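**Visit to the Lozano teleoperation laboratory, Prustatmont - January 30, 2019**

The delegation from Brokach was received by Karla Tovar, who directs the manipulation program, and spent the morning at the two-arm station. The laboratory teaches its robots by demonstration. An operator guides both arms by remote control, and each run is stored for later training. The current task concerns a cup and a mug tree.

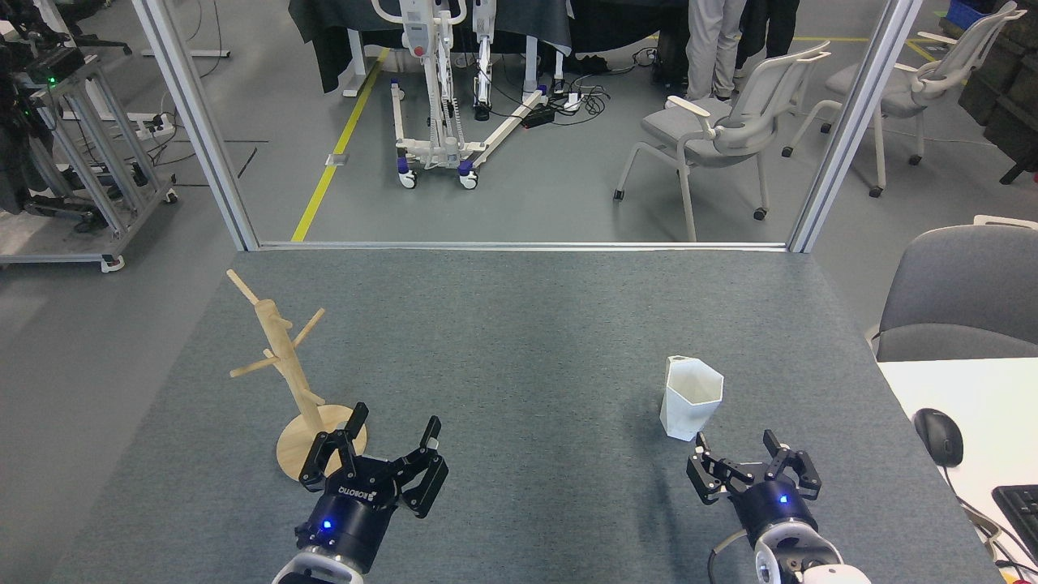
*Two-arm station with both grippers open, cup and mug tree on the felt.*

Ms. Tovar explained that new operators complete 50 practice runs before any of their work is kept. The collection for this task stands at roughly 2,000 runs, and a review in November removed 125 of them for hesitant or uneven motion. Visitors were then invited to watch the handling of the cup at close range. Hala Soliman of our office noted that the operators speak very little while working - a habit the laboratory encourages.

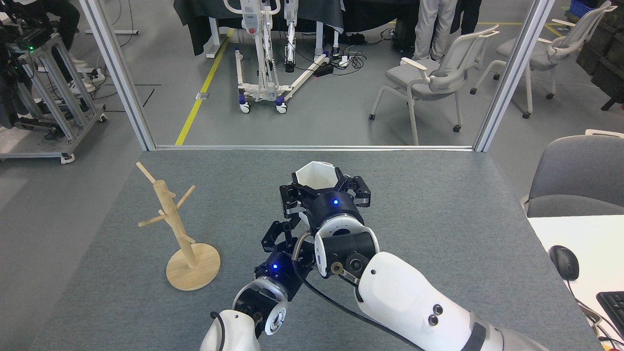
**How long does it take a new operator to learn the controls?**
Most people are comfortable after seven sessions, although work that needs both arms at once usually takes longer.

The delegation has asked for a copy of the operator handbook. A return visit by the Grusard group is under discussion.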